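Questions I keep getting about the Skalleo grippers

I'm Marleny Marulanda, and I build these on the bench at Flollside, the shared shop, then try them out at home. My inbox fills up with the same handful of questions, so I'm putting the answers in one place.
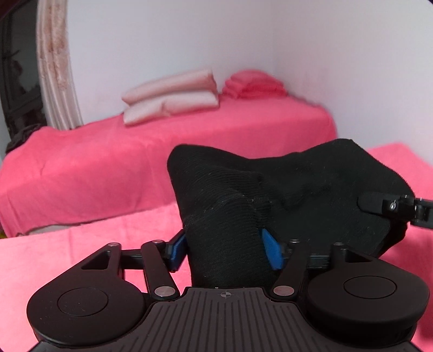

How much did it cost you?
$129 in parts for one gripper, and that's with the body printed on the shop's machine. Pins and screws ate up more of that than I'd like to admit!

Why the blue pads?
They grip knits way better than bare plastic. My first ones were too slick, and anything black and stretchy just slid right out (I said some words). Jianguo Kong told me to go softer and he was right.

Do I need two?
For picking things up, no. For folding, I'd say yes – one hand on a sock gets old fast.

What do you practice on?
Laundry, mostly. Socks, hats, towels, whatever's clean. Dark ribbed stuff is the hardest for me because I can't see where one layer stops and the next starts.

Can I print it at home?
Sure, if your bed is big enough. The body took me 27 hours on slow settings. Go slow on the linkage arms too, or the pin holes come out oval and you'll be drilling them again.

My fingers don't close evenly. Help?
Loosen both arms, squeeze the fingers shut by hand, then tighten a little on each side. Iwona Adamczyk wrote up a longer version and it's taped inside the Flollside tool cabinet.

Are you selling kits?
Not yet. Ask me again after I fix the left bracket.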